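Notes from the Murnard project, part 3

March 2025

We've passed 300 recordings! I had to check the folder twice before I believed it, then I made a very large pot of tea. When we started gathering examples for Murnard back in August, I could barely pick up a sock without dropping it.

The idea is simple enough. You hold the grippers, you tidy something up, and the learning system gets to watch how a person goes about it. Every go has to differ a bit from the last, so I shuffle everything between takes and try coming in from another side. Cups are brilliant for this (standing up one time, tipped over the next), and soft bedding makes it all so much harder than a bare table. I love it.

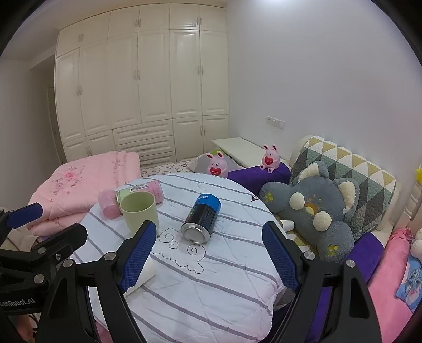
Vol. 2, No. 3

Bedrooms are my favourite so far. A can on its side on a rumpled duvet wants a completely different grip from a plush koala, and you feel that in your hands straight away. My wrists do get tired, mind you, and I still rush the last bit when I'm hungry.

Next up is the kitchen at Grurnness, with a whole drawer of spoons to sort!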